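# Musician's estate account posted an ad under his tribute. Who do you complain to?

**Ghizlane Mahrous**
September 2018

I run a small fan page for the band Sarkano, 3,055 followers, nothing official. When their drummer died last month the band's verified account put up a very nice black and white tribute. Then the same account posted a preorder link for the new tour film, and the second post quoted the first one. So if you open the tribute now, the top reply is a discount code.

A lot of my followers are upset and want me to "do something." I have already written a comment under the post, which was hidden. I also reported the post to the platform and got an automatic message saying it doesn't break any rules.

My questions are who runs an account like that, whether there is a person I can write to, and whether I should post something on my page in the meantime. I don't want to start a pile-on. The drummer's sister follows my page and she has not said anything in public. I also don't want to look like I'm fine with it.

For background, the film is put out by Drulletti, and the band's label is Pisel. I can't tell which one wrote the post. The wording sounds like marketing to me, but the tribute sounded like the singer.

---

**Marion Cruickshank**

I did publicity for touring acts for 19 years, so I can tell you how this usually goes, though I have no inside knowledge of this band.

An account that size normally has several people with the password. The singer may write some posts personally. The label schedules others, sometimes weeks ahead. When there is a film or a series to promote, the distributor sends over finished text and artwork and somebody drops it into the calendar. When there is a death in the band, somebody is supposed to go in and pause everything. In my experience that gets missed more often than you would hope.

The quoting bothers me more than the timing. A scheduled post goes out by itself. Quoting the tribute takes a person who decided to do it, or a person who was told to attach new posts to whatever was getting the most views.

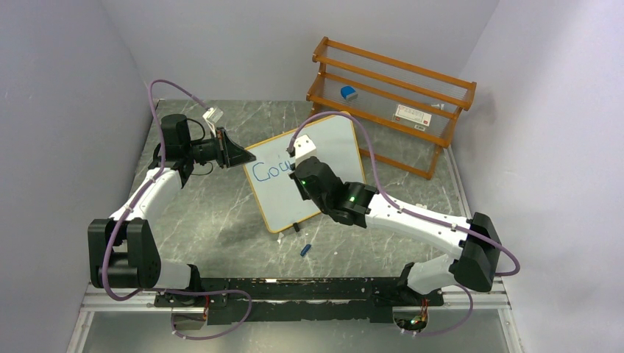

*Two robot arms on a rail, one of them over a small whiteboard.*

As for who to write to, skip the platform. It isn't a rules matter and they will keep sending you the same message. Go to the label's website and look for a press or artist relations address. Write to that, and copy the distributor's press address if you can find one. Keep it short:

- Say who you are and how many people follow your page.
- Give the links to both posts.
- Say what you would like, for example that the preorder post be taken down or put up again on its own without the quote.
- Don't threaten a boycott. Those emails get moved to a folder.

Take a screenshot of both posts before you write. If they fix it, the original will be gone, and people will ask you later what the fuss was.

On your own page, I would put up one plain post. Say that you saw it, that you have written to the label, and that you would like comments on your page kept to memories of the drummer. Then leave it alone. Please don't tag the family. If the sister wants to speak she will, and if she gets in touch with you privately, keep it private.

Allow the label a week to answer. Larger ones take longer.

---

**Uldis Ķēniņš**

Just unfollow them. They all do this now. When the Malý guy passed they were selling shirts the next morning and no one was ever sorry about it.

Also 333 people liked the discount code post, so it obviously doesn't bother everybody.

---

**Elaheh Bakhtiari**

Mostly agree with Marion. Two things to add from running a fan forum.

First, your hidden comment may not have been hidden by a person. Many big accounts have a word filter, and words like "death," "shame" or "disgusting" will trip it. I wouldn't take it as an answer from the band.

Second, check whether the film is dedicated to him or whether any of the money goes to his family or a charity. I have seen a post look terrible and then it came out that the family had asked for the release to go ahead. The quote was still a bad idea in that case, but the fans who had been rude about it felt awful. Look at the film's own page, near the bottom, where they put the credits. If it comes out in November there should be a full page up by now.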